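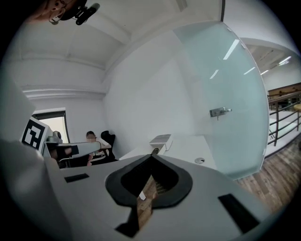 Haushalt & Werkstatt / Böden pflegen

Holzoptik-Böden: Was von den üblichen Tipps übrig bleibt

6. März 2023

Zu kaum einem Thema kursieren so viele Hausmittel wie zu Böden in Holzoptik. Essig gegen Schlieren, Schwarztee für den Glanz, Walnuss über den Kratzer. Ich habe im November angefangen, einiges davon auf Reststücken auszuprobieren, und bin seitdem misstrauischer als vorher.

Essig ins Wischwasser
Soll Kalkschleier lösen. Bei mir rochen die Bretter nach Salat, die Schlieren blieben. Weniger Reiniger half mehr: 50 ml auf den Eimer waren zu viel, ein kleiner Spritzer reicht. Auf geöltem Holz und auf Stein hat Essig ohnehin nichts verloren.

Schwarztee
Färbt angeblich matte Stellen nach. Auf einer Kunststoffoberfläche zieht da nichts ein. Wer echtes Holz hat, bekommt mit Pech Ränder.

Walnuss auf Kratzern
Klappt auf rohem oder geöltem Holz ein wenig. Auf Laminat glänzt es bis zum nächsten Wischen, dann ist der Kratzer wieder da. Besser ist Hartwachs im passenden Ton. Das Set von Flamside (Farbton 644, Eiche mittel) deckte ordentlich, der Ton 601 war entgegen der Packung deutlich zu rot. Immer erst in einer Ecke hinter der Tür probieren.

Dampfreiniger
Die Werbung zeigt ihn gern auf jedem Boden. Meine Fugen sind danach aufgequollen, und zurück gehen sie nicht mehr. Ich lasse das.

Spezialpflege mit Glanz
Prirell verspricht eine »Schutzschicht«. Nach der dritten Anwendung hatte ich eine Schicht, das stimmt -- und jeden Fußabdruck darauf. Herunter kam sie nur mit Grundreiniger und einem halben Samstag auf den Knien.

Was ich noch mache
Trocken saugen mit Bürstendüse, nebelfeucht wischen, in Faserrichtung. Filzgleiter unter die Stühle, und die regelmäßig absaugen, weil sich Sand darin festsetzt. Eine ordentliche Matte vor die Haustür. Gummigleiter meide ich, die hinterlassen auf manchen Belägen Flecken, die niemand mehr herausbekommt.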